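Shared Desks to Be Cleared at Pamholm Office

Staff on the open-plan floor at the Pamholm office have been asked to clear loose supplies from the shared desks by Wednesday, under a storage plan issued by the facilities office of Rumetti. The plan applies to the 194 workplaces on the floor and to the white shelving that runs along its side.

Under the new arrangement, small consumables will no longer be left out on the work surfaces. Wipes, pump bottles, paper slips and similar articles are to be placed in an open cardboard box, one for each group of 4 desks, and the box is then to be carried to the shelving. Boxes should be left open at the top until their contents have been entered on the supply list.

The notice asks that heavier packages be placed flat at the bottom and that narrow items stand upright against the side of the box. Wipes are to be kept in their original wrappers. Bottles with a pump head should go in last, upright, with the head closed.

Plants may stay. The facilities office received a number of questions on this point and has confirmed that potted plants kept on the desks are not covered by the clearance, provided that they do not block the power outlets or the cable openings in the desk surface. Paper cups should be removed at the end of each day.
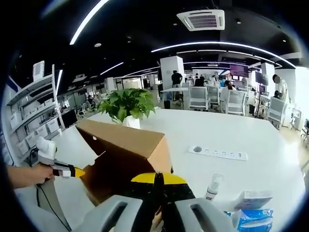
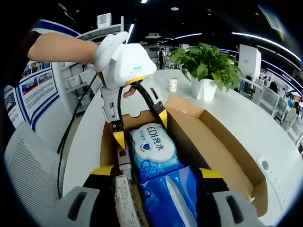 A cardboard box and a potted plant on a white desk at the Pamholm office.

Boxes will be collected from the shelving at 6 p.m. and sorted in the Yule storeroom on the ground floor. Unopened supplies will be returned to general stock. Opened packages will be kept for the group that packed them and may be requested at the storeroom counter during working hours.

The plan follows a trial at the Sukeck office, which lasted 2 months. According to the facilities office, the trial reduced duplicate orders of cleaning supplies and left more working space on the curved desks - a point raised often by staff in the last workplace survey.

Personal belongings are not part of the clearance and should be taken home or placed in a locker. Groups that need additional boxes may collect them, flat, from the storeroom. Questions about the supply list should be sent to the facilities office at Rumetti before the collection.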